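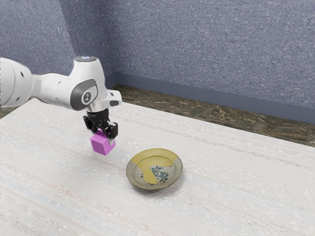

Windwood Automation Working Group
Minutes of the meeting held September 26, 2020
Parkorberg site, upstairs meeting room

Present: operations (chair), facilities, dining room, housekeeping, stockroom, purchasing, safety, IT (minutes). Zaten joined by phone for items 3 and 4.
Apologies: laundry. Written comments were received and are under item 6.

1. Minutes of the June meeting

Accepted with one correction. The June minutes say that housekeeping "supports a trial on the guest floors." Housekeeping asked for this to read "would consider a trial on the guest floors once the dining room results are known." Changed.

2. Matters arising

Floor scrubber. The machine in the lower corridor now runs every night. It still stops at the rubber strip by the freight elevator and has to be pushed over it. Facilities has ordered a beveled strip.

Stockroom labels. Finished, except for the top shelves, which need the tall ladder. The ladder is on loan to the other building.

Dish return belt. No change. The quote from the first supplier left out the electrical work and purchasing has sent it back.

3. Table work in simulation

The group looked at the simulated table setup from Zaten: a white arm with a black two-finger gripper, a purple cube, and a plate with a yellow glaze and blue flowers in the middle. The task is to pick up the cube and put it on the plate. Zaten explained that this is the first step on the list for clearing and setting tables, and that the same program will later be given cups, flatware and folded napkins.

Dining room asked why a cube was used when no guest has ever left one on a table. Zaten said a cube has flat sides that two fingers can hold, and it lets them look at the reaching and the placing before the shape of the object becomes a problem. Dining room accepted this for now but wants the minutes to show that a cube on a plate tells us very little about a fork under a napkin.

Zaten reported 1000 simulated runs since the last meeting. In 191 of them the cube did not end up on the plate. Most of those were placing errors, where the cube was let go too close to the rim and came to rest on the tablecloth side. A smaller share were bad grips at the start. Zaten has not yet sorted them all and will send the breakdown.

Safety asked whether the plate moved in any of the runs. Zaten said it did in some, when a finger touched the rim on the way down, and that those were counted as good runs if the cube stayed on the plate. The group did not agree with this. A pushed plate on a set table means a pushed glass next to it. Zaten will count those separately from now on.

Stockroom asked about patterned plates. Our own everyday plates are plain white but the breakfast room has the mixed set, with no two alike. Zaten said the pattern and colors in the simulator can be changed between runs, and so can the walls, the floor and the table surface. The point of doing so is that the program should not come to depend on one particular room. Dining room will send pictures of the breakfast plates.

There was some discussion of whether simulated results should be reported to the owners at all. Operations' view is that they should go in the quarterly note, labeled as simulated and kept apart from anything done with real dishes. Agreed.

4. Bench trial with real dishes

Zaten ran 20 tries on the bench at Parkorberg using our plates and a foam block. The block reached the plate in most of them. The ones that failed did so in ways the simulator had not shown:

– The block stuck to one finger when the gripper opened and was dragged off the plate again.
– The late afternoon sun came across the table and the arm reached short. Pulling the blind down fixed it.
– A plate that had come straight from the dish machine was still damp underneath and slid when touched.

Zaten then tried teacups, outside the agreed plan. They could be lifted by the rim if the handle was turned away from the arm. If the handle was in the way the gripper closed on it at an angle and the cup tipped. One cup was chipped. Purchasing asked that anything outside the plan be cleared first, and Zaten agreed.

Speed. Dining room timed a busser clearing a table for four and then watched the arm move one block. The busser had cleared the table and wiped it before the arm was back in its starting position. Zaten said the arm was set to run slowly at safety's request and could be run faster behind a guard. Safety said there will be no guard in a dining room, so the slow speed is the speed that matters to us. Operations asked that all future times be taken at the slow speed.

Supervision. Someone from dining room had to stand by for the whole trial to reset the block and hold the stop button. Nothing was saved on labor and no one expected it to be. Dining room would like those hours charged to the project from here on.

5. Visit to Mạc

Operations and the stockroom visited Mạc, who run a packing floor and have had arms in use for longer than we have been meeting. Their notes were passed around. Main points:

The arms at Mạc do one job each. One moves closed cartons from a belt to a pallet. Another puts jars into trays. Both were described as reliable and the floor staff like them, the carton one especially, as it took over the work that was hardest on people's backs.

Mixed goods are still packed by hand. Mạc tried an arm for this and took it out again. It managed boxes and bottles but not bags, and anything shiny gave it trouble. They plan to try again when their current contract runs out.

Each arm has a person who looks after it along with other duties. Mạc said to budget for this from the start. They did not, and the first months were difficult.

Changing the job an arm does takes them 2 working days, including the safety check. Stockroom pointed out that our receiving area changes its layout whenever a large delivery comes in, so this alone could rule out an arm there unless a corner is kept fixed for it.

Stockroom's opinion after the visit is that carton moving is ready to buy and everything else we have talked about is not. Operations mostly agreed but would keep the table work going at its present small size.

6. Where each department stands

The chair asked each department for a short answer to one question: is there a chore in your area that you would hand to a machine next year?

Facilities: Corridor floors, already done. Windows, no. Trash collection, no, because of the stairs.

Dining room: Not clearing and not setting. Possibly carrying full bus tubs to the dish room on a wheeled cart that follows a person. Would like to see one working first.

Housekeeping: No. Making a bed was discussed at some length. A sheet has no fixed shape and neither does the job, as every room is left differently. Housekeeping would be glad of help moving linen carts between floors, which again is wheels and an elevator and needs no arm.

Stockroom: Yes, cartons to pallet, if the space can be found.

Laundry (in writing): Folding towels, yes, and the machine for it has been on the market for years. Laundry has asked for one in three budgets running and would like it noted that it costs less than the bench trial. Sorting, no.

Purchasing asked for the laundry request to be looked at on its own and soon. Agreed.

7. Next stage of the table work

Three options were on the paper: stop, continue as now, or move to a trial in the staff canteen. No support for the canteen. Two departments were in favor of stopping. The rest preferred to continue in simulation and on the bench, with no trial near guests or staff at meals until cups can be placed without tipping and the plate stays where it is.

Decision: continue on the present budget. Review at the next meeting.

8. Actions

Zaten – breakdown of the failed simulated runs; separate count for moved plates; add a cup with a handle to the simulator.
Dining room – pictures of the breakfast plates; list of hours spent on the bench trial.
Facilities – fit the beveled strip; move the bench away from the window.
Purchasing – new quote for the dish return belt; price for the towel folder; replace the chipped cup.
Stockroom – floor plan of receiving with one corner marked as fixed; get the ladder back.
Operations – paragraph for the quarterly note; thank-you letter to Mạc.
Safety – written rule on arm speed when people are within reach.

9. Any other business

The meeting room projector needs a new cable. IT will bring one.

The date of the next meeting will be sent out once laundry has confirmed which mornings it can attend.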